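Teaching sessions FAQ - Stancombe kitchen task
Updated 12 September 2026. Questions not covered, ask Meron Belay.

What's the task?
Move steamed buns from the steamer to the plate. Both arms on, you drive them by remote. One bun per grab. Lid stays flat on the left, don't park a hand on it.

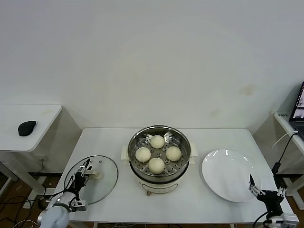 How many demos do I do?
40 per shift. 80 if you're signed up for a double. Short break every 20, take it, tired hands make bad demos.

Do I need experience?
No. First 3 runs are practice and get thrown out. Obsa Woldegiorgis sits in on those.

Any order for the buns?
Pick your own but mix it up between demos. Same order every time and the robot learns the order, not the bun. Leave space on the plate so they dont touch.

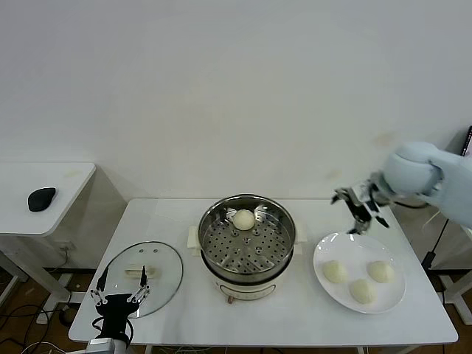
I dropped one. Start over?
Keep recording if it's on the table and you can reach it. Recoveries are useful, we want them. On the floor = stop, mark as failed, new bun.

Can I just grab the arm and move it by hand?
Not while recording. Hand guiding is only for setting the start pose, with the drive in free mode. Ask first if you haven't done it.

How hard do I squeeze?
Less than you think. Close till the bun just starts to give, then lift. Dents get flagged in review.

What about the wrist views?
Check them before run one. Fingers open, nothing in the grip, both fingertips showing. If a tip is missing from the veiw call Obsa, don't bend the mount back yourself. 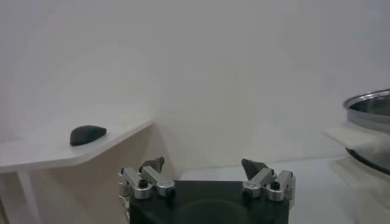 Controls feel laggy?
Close everything else on the laptop, restart the Sendanov client. Still laggy, stop and log it. Laggy demos are no use to us.

When do I get paid?
End of the month, through Endale. February sessions were late, that's been fixed.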